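Reusing single-use water bottles on your desk?

welleck198
Sat 12 August
I buy water by the case and refill each bottle for a few days before it goes in recycling. My sister says to throw them out after one use. Who's right? Also looking for ideas on where to keep one so it doesn't get knocked over. My table is crowded.

Erkwood
One or two refills is fine if you wash it. I wouldn't go a week. The neck and the threads under the cap get grimy first.

Surachet Ratanaporn
I keep mine out in the open part of the table and push everything else back to the wall. Tubes, small bottles and the group photo all go at the back.
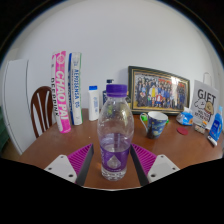 My table, purple cap bottle, down to the last third

midislow951
Nice mug. Is that the starry night one? I'd drink from that and skip the plastic.

Surachet Ratanaporn
Yes, starry night. That one is for coffee.

Erkwood
Disagree with midislow. An open mug near papers is worse than a bottle with a screw cap. I lost a keyboard that way in April.

midislow951
Then get a steel bottle with a lid. I've had mine 3 years.

welleck198
Steel makes the water taste odd to me. I'll wash these and stop at two refills. Moving the lamp back tonight.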